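Netport Community Help > Home > Furniture and Finishes

White tabletop gone yellow along one side, clean or repaint?

Posted by Gustwood, Mon 29 April

I have a small table with a painted top, waterborne white enamel over primed board. It has yellowed along the side nearest the kitchen wall. The far side is still close to the original color. The top is 574 mm deep and the yellow band covers a strip along the back edge, fading out before the middle. Dish soap and water had no effect. Is this in the film or on top of it, and do I have to strip it? 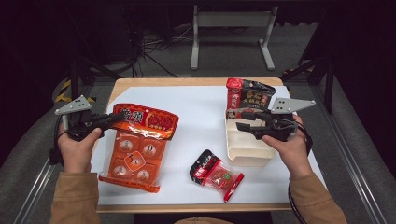
Yellowing in a white finish has several causes and they need different treatment. Oil-based enamel ambers in low light and recovers a little in daylight. Waterborne enamel mostly does not, so a band next to a kitchen is usually grease or smoke residue. If your table is built like mine, a white top in a light wooden frame, mask the wood before using any degreaser, as the cleaner can darken bare or thinly finished timber. Then test a patch the size of a coin with a sugar soap solution, leave it for five minutes, and wipe with a clean white cloth. Color on the cloth means residue. No color on the cloth and no change in the patch means the film itself has changed, or tannin is coming through from below.

If it is residue, clean the whole top, rinse twice and let it dry overnight before you judge the color. If it is the film, you do not need to strip it. Sand with 320 grit until the gloss is gone, remove the dust, apply one coat of stain-blocking primer and two thin coats of enamel. Wait the full recoat time printed on the can.

Borghild Solberg

just paint it. I did mine in September and it took one afternoon. any white will do

Trevau

I would not use any white. Whites differ enough that a patch will show, so do the entire top from one can. Also, the previous post leaves out cure time. Dry to the touch is not cured. Most waterborne enamels need weeks before they reach full hardness, and anything left standing on the surface before then can stick or leave a ring. I keep mine clear for 30 days.

After that, what you put on it matters more than the paint does. My own top is used for sorting groceries, and chili oil and tomato are the two things that stain it.

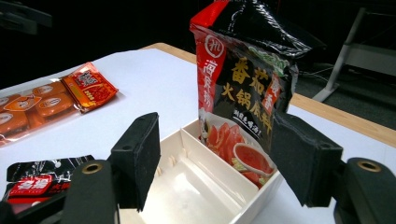
Keeping it white afterward

Wipe up oil the same day. Use a tray under anything that can leak. Avoid melamine sponges, which are a fine abrasive and will dull the gloss in patches. Do not wax over enamel you may want to recoat, as the next coat will not bond until all the wax is off.

Zarei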